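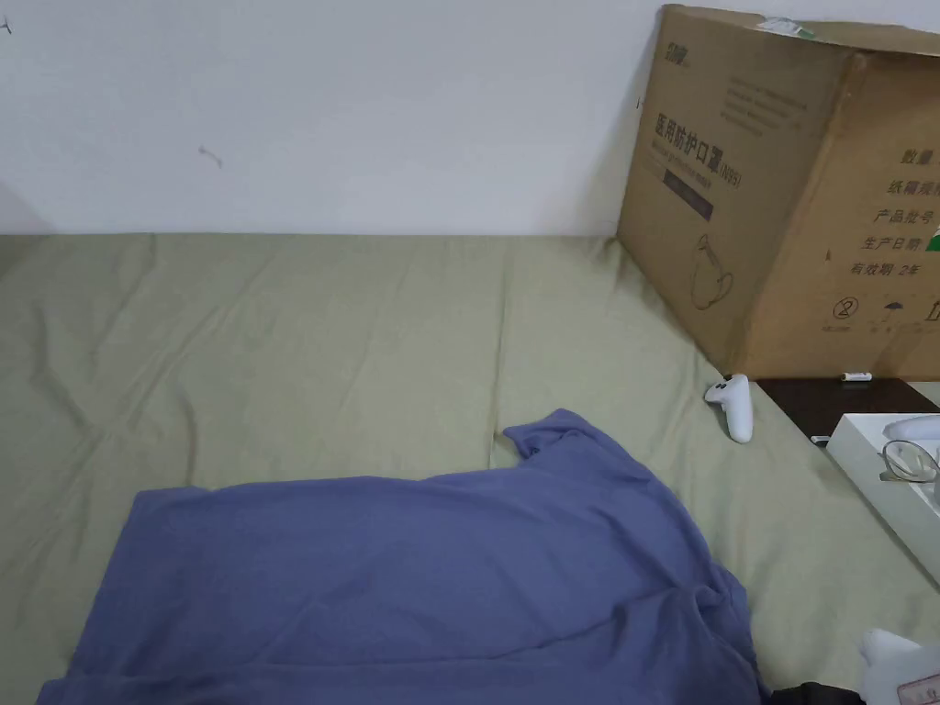 Start with one shirt on a real bed

I spent most of May teaching our planner to fold a T-shirt on a bedspread, and I'm writing up what helped while I still remember it. These are small household-sized tips for anybody whose folding code behaves on a nice clean tabletop and then goes to pieces in a bedroom (mine did, spectacularly). I run everything through Relero for the motion side and Ojo for the camera side, but most of this will carry over to whatever you use.

Pick one shirt and stick with it for a while. I know it's tempting to throw the whole laundry pile in on the first night! But if the shirt changes and the code changes together, you'll never figure out which one broke the fold. Get a plain shirt, no print, in a color that doesn't match the bedding.

Map the empty bed first

Before any cloth goes down, run your perception on the bedding alone and save what it finds. I do this every session and keep the result as a background map. Creases are the big troublemakers, and a long one like the wrinkles running from the upper left toward the center of the green sheet is just the kind of thing an edge detector loves to call a hem. Once it's in the background map, you can tell the planner to distrust any edge that was already there before the shirt showed up.

Smooth the sheet by hand if you like, but don't iron it. I tried that. The masks looked gorgeous for one evening and then fell apart the next time the bed was made the normal way.

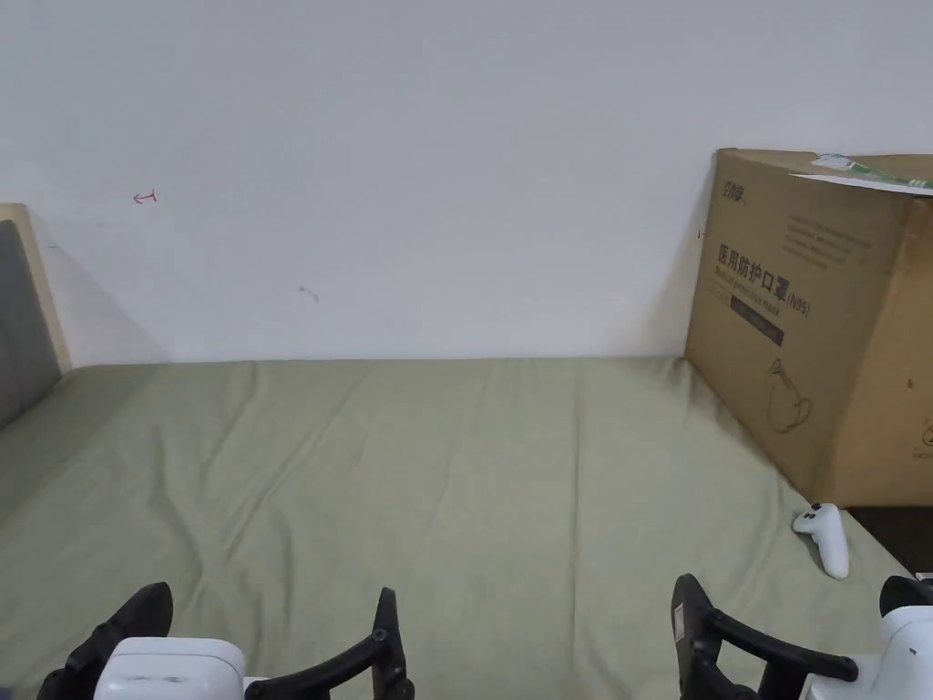 Keep-out zones are worth setting up early, and I wish I'd done mine on the first day instead of the twentieth. In Relero you can draw them as plain blocks over the bed surface, and I'm generous with them. Anything tall gets a block all the way up, so a big carton like the N95 mask one against the wall becomes a solid column and the planner never tries a cute shortcut over the top. Small stuff matters too. A white controller lying in front of a carton is low enough that my height filter used to treat it as a wrinkle, and I ended up giving low, hard objects their own class.

My padding settings, for what they're worth:

Tall objects: 70 mm on every side
Low objects: 20 mm
Wall: 20 mm, plus a slower approach speed
Edge of the mattress: no padding, but no grasp points past it either

Make the planner choose a grasp it can explain

This one saved me more time than anything else on the page. Have your code write one plain line every time it picks a grasp point: which fold it thinks it's grabbing, how sure it is, and what came second. I used to stare at joint plots for hours. Now I skim the lines over coffee and the silly ones jump right out ("left sleeve, 0.41, second choice: pillow").

I also cap the retries at 3. If the planner hasn't found a grasp it likes by then, it goes back to the top and segments everything again from scratch. Letting it retry forever just means it keeps poking the same bad spot,

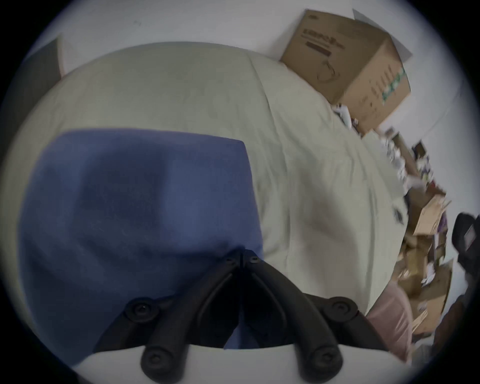
and every poke bunches the cloth a bit more, so the next guess is working from a messier shape than the last. Stop early, look again, carry on. I keep the failed attempts in their own folder in Statport, sorted by what the planner believed at the time, and I replay them whenever I touch the segmentation code.

Score the pinch before you score the fold

For the longest time my only measure was whether the finished fold looked decent, and it's a terrible way to debug. Break it up. I score the grasp by itself first, from the close-up view, using how much cloth is between the fingers and which way the loose part hangs. A bunched-up pinch with a big floppy section off to the left, like the blue one here, gets tagged "gathered", and the planner isn't allowed to go straight into a fold from there. It has to lay the cloth down and spread it first.
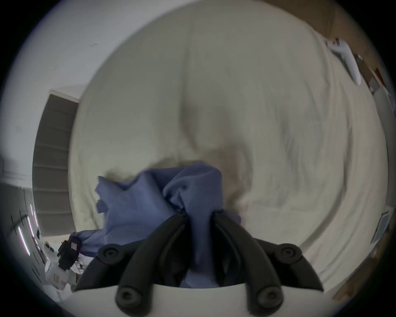
Wide lenses need a word of their own. Calibrate near the rim as well as in the middle, even though it's boring, and check the result on something you know has straight lines. Window blinds are wonderful for this! The gray one on the left bows like crazy in the raw view, and if its slats are still bending after you've undistorted, your calibration isn't done. I mask out the dark rim completely before anything goes to Ojo.

Odds and ends

Turn off auto white balance. The same bedding can read green in one view and nearly white in another, and your color thresholds won't survive it.

Save your settings with the run, in the same folder. Mine is a text file of 7 lines and I read it constantly.

If you change the padding, rerun the old failures before you try anything new.

I'm putting together a page on socks next, over on the Stamcombe notes, once I work out how to stop the matcher from pairing a sock with itself.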